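Home Essays Notes Archive About Contact

Against the clean table

Since last April I work with a small group which gathers examples for a learning system. A person guides two robot arms through a task, the computer records everything, and later a model is trained to do the same from what it sees. We do this for simple house tasks: packing a bag, clearing a table, putting books away. I want to defend an opinion that is not popular in my group. I think our examples are too clean, and that we make them clean for bad reasons.

When I arrived, the rule was written on the wall. One object, one target, nothing else on the table. The rule came from Liam Dawber, who built the first version of our setup, and I must be fair to him. With an empty table you can find a mistake quickly. If the arm goes to the wrong place, you do not ask yourself if it was confused by a toy in the corner. For the first 200 recordings I believe he was right.

But we did not stop at 200. We continued to 1000 with the same rule, and then to 1637, and the number itself began to look like an achievement. It was in every report we sent to Barard, who pay for part of the work. Elsie Dunmore, who sits next to me and reads the recordings more carefully than any of us, told me one evening that she could watch any of them with her eyes half closed and know what comes next. I have thought about this sentence very often. If a tired person can predict the whole recording, what does the model receive from it?

A real table has other things on it. A person who packs a bag at home does not first remove the toys, the other books and the box from yesterday. The bag itself is a difficult thing. It is soft, it folds over itself, and its straps go where they want. A book is easy for one hand if it is thin, but a thicker one is better held from both sides, and then each arm must know something about the other. So I asked for permission to make a part of the recordings with a full table, and after some discussion I received it.

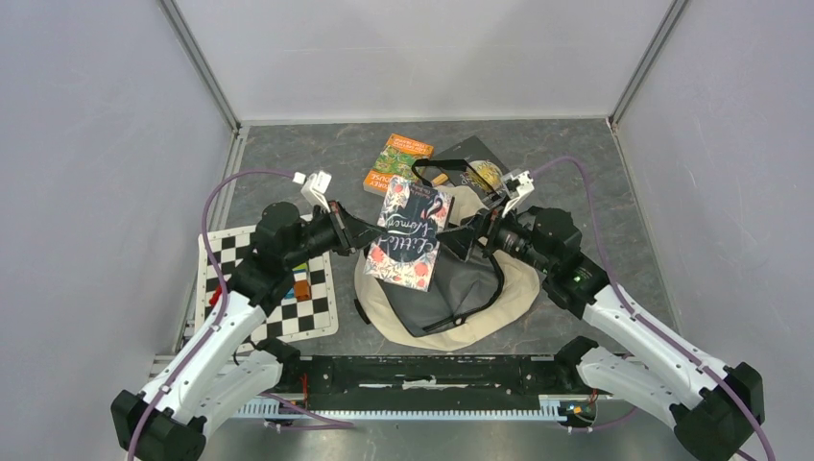

Both grippers on one copy of "Little Women," with the backpack under it and other things left on the table.

I like this moment because so much can be learned from it, good and bad. The cover is upside down to us, and the book is tilted. Under the old rule, somebody would say that the book must start straight, with the title readable. I ask, for whom? The arms do not read it. If every book in our examples is straight, the model will learn that books are straight, and the first crooked one will be a surprise for it.

There are serious arguments against me. The first is the cost. A full table takes longer to prepare, and the person who guides the arms gets tired sooner. I lose perhaps three recordings in the time when Liam makes one more than me — he likes to remind me of this at lunch. The second argument is stronger. Disorder made by one person is also a kind of order. I noticed that I always put the small objects to the left, and I did it without thinking. A model could learn my habit as easily as it learns the straight book. For this reason we now exchange the roles, and one person prepares the table for another.

The third argument I cannot answer fully. Some colleagues say that variety should come later, by changing colors and backgrounds in the computer, so the recording itself can stay simple. For colors, I agree. But I do not know how to change in the computer the way a strap lies across a table, or the small correction which a human hand makes when the second gripper is late. These corrections are for me the most valuable part of the data. On the clean table they almost disappear.

I do not ask to throw away the old recordings. They are a good beginning, as short sentences are a good beginning when you learn a language. I learned English from such sentences, where the cat was always on the table and nothing else was there. Then I went to a real shop, and the woman behind the counter spoke quickly and used none of them.

Liam has agreed to take the rule off the wall until the next report. Elsie has already put her own bag in the box with the objects, and it has more zippers than mine.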